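Write the rule down before you pick up the gripper

2021-01-06

I have a small complaint about the way people in my line of work talk about standards, and it starts with a jelly cup.

My job, for those who haven't read me before, is checking demonstration recordings for a robotics outfit called Pullgate. People go into ordinary homes with hand-held grippers, they pick things up and put them down at a table, and the recordings end up teaching a robot arm to do the same. I'm the person at the other end who says yes, this one's good, or no, sorry, please do it again. I've been doing it long enough to have opinions (you were warned).

When I started, our written rules fit on one page, and most of that page was about charging batteries. The part about what makes a good pick said, in full, "Grasp the object securely and naturally." That was it! And everybody agreed with it, because how could you not? Then you'd sit down with two checkers and find out they'd been agreeing with two different sentences. Omolara Nnaji thought "securely" meant both pads flat on the thing before it leaves the table. Ojārs Grigaitė thought it meant the thing doesn't fall. Those are both fine rules. They just throw out very different recordings.

We tried it out one February. Omolara and Ojārs each went through the same 233 picks without talking to each other, and they split on over 80 of them. That's a lot of people's afternoons being judged by whoever happened to open the folder.

So my first opinion is that a rule with an adverb in it isn't finished. "Carefully," "smoothly," "naturally" — I'd strike every one of them and make the author say what a checker should look for. Which part of the pad? Lifted how high before you move sideways? Does the other hand wait, or can it be reaching for its own thing at the same time? It makes for dull reading, and I don't mind dull. The best manual I ever used was for a Malinowski bread slicer, and there wasn't one pretty sentence in it.

My second opinion gets me in more trouble. I think the rules should be strict about the hands and loose about the room. There's a school of thought (Damilola Nnaji argues it very well, and no, she and Omolara don't agree just because they share a last name) that says you clear everything first. Plain table, plain wall, good even light. Her argument is that if the recording goes bad, you want to know it was the grasp and you don't want to be wondering about the sofa. I get it. When you're testing a new pad or a new finger shape, I'd do it her way every time.

But a robot that's meant for homes is going to meet homes. It'll meet tablecloths with wrinkles in them, and toys, and a shiny floor with the light bouncing off it. If we make people tidy all that away, we're writing a rule that's easy to check and teaches the wrong lesson.

Packaging is where I really dig in. Rigid boxes are easy to write rules for. A soft plastic cup with slanted sides is another story, and so is a drink can lying down, and you can't just say "hold it by the middle" and go home.

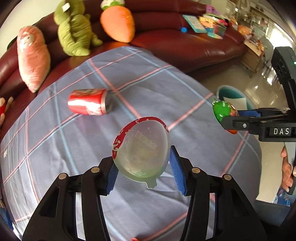
What I'd like is for the rule to name the kinds of objects and say what counts for each one. Ours has 4 now, and I wrote the one for cups, so blame me. It says the pads go on the sides and stay off the lid tab, the cup may be any way up, and a squeeze that changes its shape for good means a redo. It doesn't say which hand. Hongmei Hao wanted it to say which hand, and we went back and forth for most of a week, and I still think she's wrong, though I've noticed I pick up cups with my left when I'm trying to be neutral.

Then there's the question of who gets to change a rule. At Junirico, where I worked before this, the guidelines lived in a shared document that anybody could edit, and people did, often with a batch half recorded. You'd open it after lunch and the lift height had changed. I'd much rather have a slightly bad rule that stays put for the whole batch. Put a number on the version, write that number on every recording, and save up the arguments for the gap between batches. Ikechukwu Okafor keeps our list of saved-up arguments and it's three pages long, mostly mine.

And please, let the people holding the grippers read the checker's sheet. I can't believe this is still up for debate. At some places it's treated like the answer key to a test, as if knowing what we look for would spoil the result. Give them the sheet, and give them the rejected recordings too, with the reason written next to each one in plain words. "Right pad slid" is enough. "Quality issue" is an insult.

The next version of our rules is due out in February, and I've asked for the cup section to get a paragraph on stacking. I'm still going to lose on the left hand thing, I think. Hongmei has charts.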